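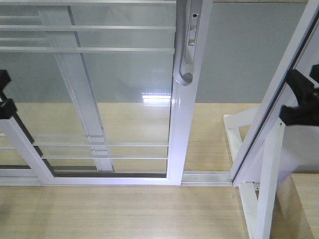

计件车间的工资争议,多数出在工序名称上,单价本身反而很少有人算错。派工单写“窗扇一件”,组装工理解为装框、上玻璃、清边,结算员理解为连同附件一并完成,月底对不上数。遇到上面这种白色铝合金推拉窗扇,玻璃后面还带防护栏,横杆竖杆都要固定,派工单上就应当拆成两行:窗扇一行,护栏一行,各有工序号,各有单价。护栏由另一个班组完成的,工序号后面加班组代号。没有拆行的单子,领料前退回去改,改完双方签名再开工。

本页收集的是小型加工车间日常记工、对账、报隐患时用得上的做法,适用于木工、门窗和一般装配岗位。涉及法定标准的地方,以所在地现行规定和集体合同为准。

一、个人记工本

用线装本,不用活页。每页编页码,写错划一道横线,在旁边重写,不涂黑,不撕页。

每天一行,栏目依次为:日期、到岗时间、开工时间、停工待料起止、收工时间、工序号、合格件数、返工件数、备注。停工待料单独成栏,混在备注里的话,月底很难加总。

时间写到分钟,二十四小时制。夜班跨零点的,日期按上班当天写,收工时间前加“次”字。

铅笔字容易磨掉,用圆珠笔。切割区油污重,本子放在工具柜里,收工后洗手再写。

手机拍照可以作备份,每周拍一次,拍整页,页码要入镜。照片存进单独的相册,不要加滤镜,不要裁切。

二、派工单的保存

派工单一般为复写联。员工联按日期叠放,用长尾夹夹住左上角,满一个月装进信封,信封面写月份和起止单号。热敏纸打印的单子会褪色,收到当天复印,复印件和原件钉在一起。

单上缺工序号、缺件数或缺签名的,在自己那一联的背面记下当时的口头约定、对方姓名和时间。背面的记录效力有限,但对账时可以作为线索,去查车间那一联。

改单必须两联同时改。只改一联的,按未改处理,这一条最好写进班组规则。

三、工资条核对

先核总额,再核单项。以Maniswood车间一份工资条为例:应发3000元,实发2717元,差额283元。工资条上列出的代扣项目相加应当正好等于这个差额。加起来小于283元,说明有扣款没有列明;大于283元,通常是某一项补发没有写进应发栏。

核单项的顺序:

1. 合格件数。用记工本的月合计对工资条上的件数,按工序号逐行对。

2. 单价。对照公布的单价表,注意表的生效日期。月中调价的,调价前后应分两行。

3. 返工件。因来料不良造成的返工,按事先约定计时或计件补偿;因操作造成的返工,看规则是否规定不计酬。规则没有写的,先提出书面询问,再谈数额。

4. 停工待料。这一项最容易漏。工资条上没有这一栏的,把记工本当月的停工时间加总,单独写一张申请。

5. 加班。计件岗位同样存在加班,定额以外的时间如何计算,要看集体合同或规章中的具体条款。

核对表可以自己画,四列即可:项目、本人记录、工资条、差数。差数为零的行也保留,交上去时对方看得出全部项目都核过。

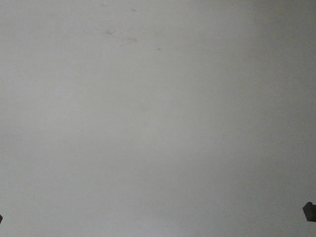 浅灰色表面,右侧颜色较深

四、单价表和通知的张贴

单价表贴在打卡处或更衣处,高度以站立平视为准。字号用三号以上,工序号加粗。表的右下角写明版本号、生效日期和经办人。旧版撤下后归档,不要直接扔掉,对上个月的账还要用。

墙面受潮时,纸张四角会翘,先夹进透明文件袋再贴。文件袋开口朝下,纸不会兜灰。

通知和单价表分开贴。会议通知、培训通知有时效,混在一起时间一长,真正要查的东西就被盖住了。每周固定一天清理过期通知,由值日班组负责,撤下的通知在登记本上记一笔。

五、定额测时

单价定得合不合理,要回到工时测定上看。管理方提出改定额时,员工代表可以要求参加测时,并保留一份原始记录。

测时的基本要求:

选熟练程度中等的操作者,不选最快的,也不选新手。

测完整循环,从取料开始,到放下成品为止。换刀、调机、清屑按频次分摊进去,分摊方法写在记录表上。

同一工序在上午、下午各测一轮。只测早上头一个小时,数据偏快。

异常值可以剔除,但要写明剔除的是哪一次、原因是什么。剔除后不得把原始读数擦掉。

宽放率单独列出,包括喝水、如厕和疲劳恢复。有的测时表把宽放率直接乘进结果,看不出用了多少,这种表要求重填。

批量工序按每100件折算时,先确认这100件是投料数还是合格数。两种口径在返工率高的工序上差得很远。

Kerubo Mfaume整理过一份空白测时表,Mbwambo和Wonden两个车间目前都在用,栏目与上文一致,另外加了“料架到工位距离”一栏。搬运距离变了,循环时间跟着变,定额应当重测。

六、隐患报告单

口头报告要补书面。报告单写五项:地点、设备或部位、现象、发现时间、报告人。现象栏只写看到和听到的,例如“护罩螺栓松动,开机有异响”,不写“设备很危险”。

报告单一式两份,一份交班组长,一份自留。接收人要签收,写明时间。对方不签的,由同班组另一人作见证,在自留联上签名。

临时停机期间的工时怎么算,应在报告当天确认,写进记工本的停工栏,备注栏写报告单编号。

工件和夹具不要靠墙斜放在通道上。木料、垫块归位后再填交接班表。

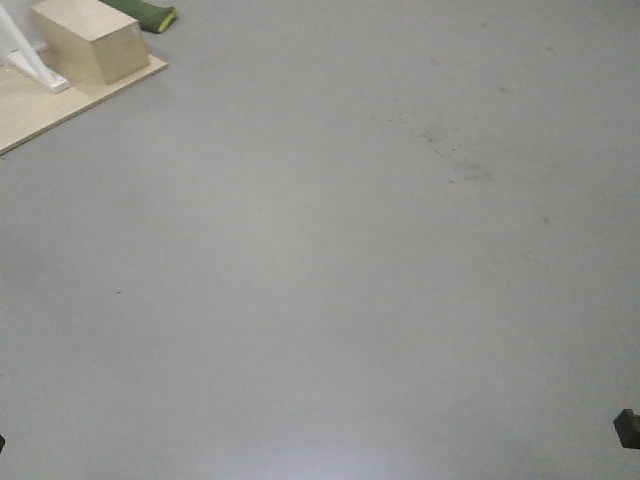 浅色木板与板上的木块,左侧为白色斜置支架

七、与班组长对账时的几点做法

约定固定时间,不要在机器旁边谈。带记工本原件、员工联派工单和核对表,复印件留给对方,原件不离手。

一次只谈一个月。几个月的差数攒在一起谈,口径容易串。

谈完当场写一行结论:哪几项已确认,哪几项待查,待查项由谁在哪一天答复。双方签名。没有结论也写“未达成一致”,注明日期。

到期没有答复的,提交书面申诉,附核对表和上次的结论。申诉书不超过一页,先写请求,再写依据,附件编号列在最后。

由员工代表陪同时,事先讲明代表的角色是记录还是发言。代表做记录的,中途不插话,结束后把记录念一遍,双方无异议再签。

八、新员工入职当天要拿到的东西

劳动合同本人一份、单价表复印件、工序号对照表、工资发放日期和方式、班组员工代表的姓名与联系方式。试用期单价与正式单价不同的,两种单价都要写在纸面上。

工序号对照表建议折成小张,夹在记工本封底。Dudico车间的对照表背面印有停工原因代码,记工时直接写代码,结算员录入也照代码录,备注栏空出来写别的事。

代码增减每年在7月统一处理,年中不改。确有新工序的,先用临时号,临时号前加字母T。

本页由Sewwandi Chowdhury编写,4月29日星期一更新第三节和第五节。空白记工页、核对表和测时表可向班组员工代表索取,复印时请保留页脚的版本号。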